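Why Do Tiles Fit Together?

November
By the Omden Learning Service

Tiles have been used to cover floors and walls for thousands of years. They are found in kitchens, temples, swimming pools and railway stations. A tiled surface has to be covered completely, with no gaps wider than the thin line of grout between one tile and the next. The tiles must not overlap either. When shapes cover a flat surface in this way, mathematicians call the result a tessellation. The word comes from the Latin for a small square stone, of the kind used in Roman mosaics.

Squares are the simplest place to begin. Each corner of a square is a right angle, which measures 90 degrees. Four of these corners can meet at one point, and together they make 360 degrees, a full turn. There is no space left over.
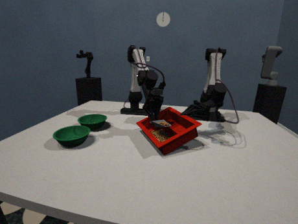 Triangles with three equal sides also work. Each corner measures 60 degrees, so six of them meet at a point. Regular hexagons, which have six equal sides, have corners of 120 degrees, and three of these make a full turn. Bees build their honeycombs in a pattern of hexagons.

A regular pentagon, with five equal sides, cannot be used in this way. Its corners measure 108 degrees. Three pentagons placed together leave a narrow gap, and a fourth will not fit into it.

Planning a floor

A tiler must work out how many tiles to order. The entrance hall of Omden Town Museum is square, with 25 tiles along each side. To find the total, multiply 25 by 25. The answer is 625 tiles. Tilers usually order a few more than this, as some may break when they are cut.

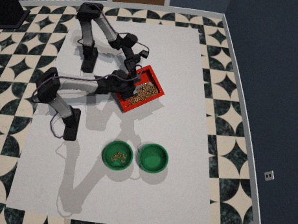

Patterns on tiles must be planned as well. A design may be painted or printed on each tile, or it may be made by laying plain tiles of different colours in a particular order. In both cases the eye follows the pattern from one part to the next. A large white mat laid over a patterned tile floor will hide most of it, but if the pattern repeats, the part still showing can help you to work out what lies underneath. Museum staff use the same idea when they repair an old floor. The Pradero Pavement in our collection has lost almost 200 of its tiles, and the missing areas were drawn by studying the parts that remain.

Try it yourself

Cut a triangle with three different sides out of card. Draw round it on a sheet of paper, then give the card a half turn and draw round it again so that two matching sides touch. Continue until the paper is full. Any triangle can be used, whatever its shape.

Related pages
How Glass Is Coloured
The Clay Pits of Flikuvard
What Is Symmetry?
Saturday Workshops at the Tetteh Gallery

This website uses cookies to remember your settings. Please ask a parent or guardian before changing your cookie choices.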